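Kitchen Notes: What I Brought Home From the Robot Open Day

Posted 17 September 2019

I spend most of my weekends wiping down counters and writing about it, so a robotics open day was a bit of a stretch for me. But Bretarex was opening its workshop in Brusbridge to the public, it was free, there was coffee, and I had a coupon for the garden center next door anyway. I came home with a tote bag, a bag of potting soil and more kitchen ideas than I've had since March!

The people running the demos have to teach a machine to do the things we do half asleep, like putting a spoon in a bowl or clearing a table. So they've thought very hard about stuff I never think about at all. I scribbled notes on the back of the parking slip, and these are the ones I've been using.

Keep the busy bowl on your strong side

I watched one demo twice just to see how the bowls were laid out. The one being used was always closest to the working arm, with the rest farther off. I'm right-handed and for years my mixing bowl has lived to the left of the cutting board (why??). I swapped them on Sunday and my sleeves stayed clean through a whole batch of meatballs.

Go in from the top

Coming at a bowl from the side is how you knock it. The demonstrator said they lift, move over, then come down, every time. Try it when you're fishing teabags out or picking eggshell from batter. It feels slow and silly for a day or so, and then you stop noticing.

Dark bowl, light food

One of the engineers told me that cameras have a hard time with white things on white things, and well, so do I without my glasses. I now sift flour into my dark bowl and keep the white one for berries and chocolate. You can spot a lump or a stray stem right away. My old Russo enamel bowl is navy inside and has come out of retirement for this.

Use a shallow dish for the little things

Screws, rings, the tiny rubber foot off the blender. If you're taking anything apart on the kitchen table, set a saucer down first. I did the range hood filter this way and for once had 2 screws at the start and 2 at the end.

Practice the reach before you buy

They try out the whole room on a computer before anybody moves a real table, and they had that running on a big screen by the coffee. I could have stood there all afternoon. You can do the poor man's version with masking tape: mark out the new cart or island on the floor and cook around it for a week. I was all set to spend $200 on a Litcombe cart, and the tape told me the oven door would hit it. 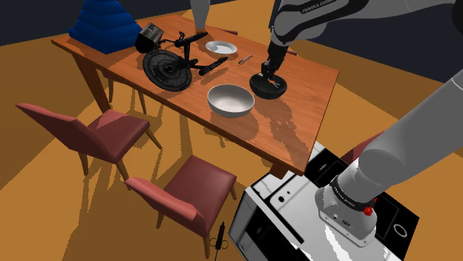 Look down before you carry anything

Cords, mostly. Mine was the phone charger by the table, which I've stepped over so long I'd stopped seeing it. Now it goes in the drawer before I pick up anything hot or heavy. Same goes for chairs: push them all in before you start ferrying dishes, even if you're only making one trip.

They're doing another open day in the spring and I've put my name on the list. If you go, wear comfortable shoes, and get there before lunch because the muffins go fast.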